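Skimumton Episode Notes

Version of Thursday, June 30, 2022
Maintained by Ainhoa Urquijo and Cayetano Marín

Skimumton is a set of written notes on television drama, one record per episode. It covers 30 series and 900 episodes, all scripted, all in English or with English subtitles. We started it to compare how period and fantasy shows handle their opening seasons, and it grew from there.

What is in a record

Each record has the series title, season and episode number, running time, a plot summary, a list of credited main characters, and a short opinion from the person who watched it. Summaries run to 192 words at most. Opinions have no limit but tend to be short, except for finales.

The field called "thread" names the storyline that takes up the most screen time. If two are close, we pick the one that opens the episode. Anthology episodes have this field left blank.
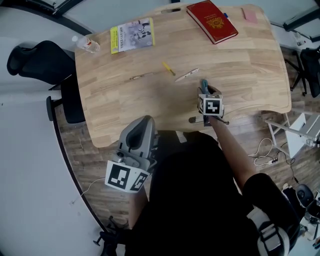 Ratings go from 1 to 5, whole numbers only. A 3 means the episode did its job. Ainhoa rates lower than Cayetano on pilots, and we have left that alone, so use the "viewer" field if you plan to average anything.

Files

episodes.csv — the main table
series.csv — one row per series, with network and first air year
characters.csv — names as credited, spelling unchanged
vanberg_map.csv — links our episode numbers to the Vanberg catalog, which counts double-length episodes as two

Known problems

Spoilers are everywhere and are not marked. Season two of Cabello was watched in broadcast order, so its numbers do not match the disc release. The Clalico records were written from memory for the first four episodes and should be treated as thin. Some running times include the recap and some do not.

Updates

The next version is planned for September and will fix the running times. Corrections are welcome by email — please give the record number and the line you want changed.

Use

Free for study and personal projects. Please credit both maintainers. The opinions are ours, so quote them with the viewer's name attached.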